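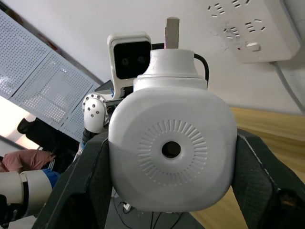
White housing, ridged face, neck up

Skaden Housing and Bottle: Parts Gallery

This page collects reference views of the white Skaden housing and the green parts kept with it. It covers outside surfaces only. Internal parts and electrical ratings are on the Plidby parts sheet, item 646. Part names follow that sheet: "face" is the rounded-square side with the ridges, "neck" is the narrow section, and "blade" is the flat metal piece at the top of the neck.

Face and neck

The raised ridges form a full ring with a small round hole at the center. A molded seam crosses the upper part of the face. Dust tends to stay in the ridges, so clean them with a dry, soft brush. Keep liquid away from the hole and the slot. 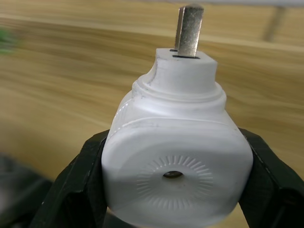

Signe Ekström

The blade comes out of a dark slot in the top of the collar. Fine scratches show on the metal, and there is a small notch on one shoulder of the collar. Smudges on the white plastic are recorded as surface marks. A notch goes under "edge wear" on the check form, with the side noted.

Green cap

Color is the quickest way to find this part in the tray. Check that it sits square to the housing before storing the two together, and do not pull on the blade to separate them.

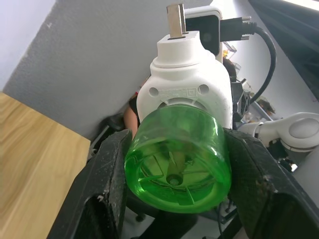
Green cap on white housing, ribs visible through the plastic

The cap wall is slightly ribbed on the outside. Its rim is curved. The small raised mark between the two round holes in the housing is white on white and is not used for sorting. Sort by tray label.

Bottle

The green bottle has its own line on the sheet. Small loose caps go in a lidded tray, since they roll off a bench easily.

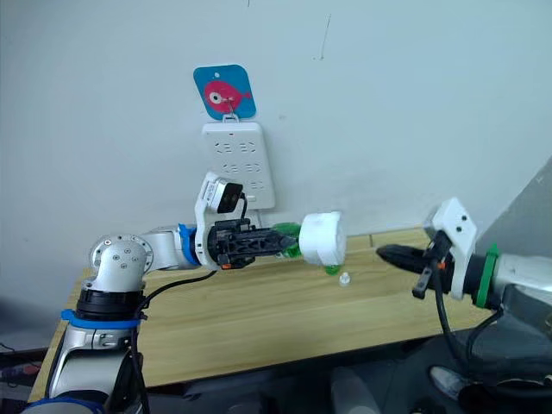 Can the housing and the bottle be stored in the same box?
Store them in separate boxes, with the bottle closed and upright.

Corrections to part names go to Yasir Mengal.
Last edited December 13, 2021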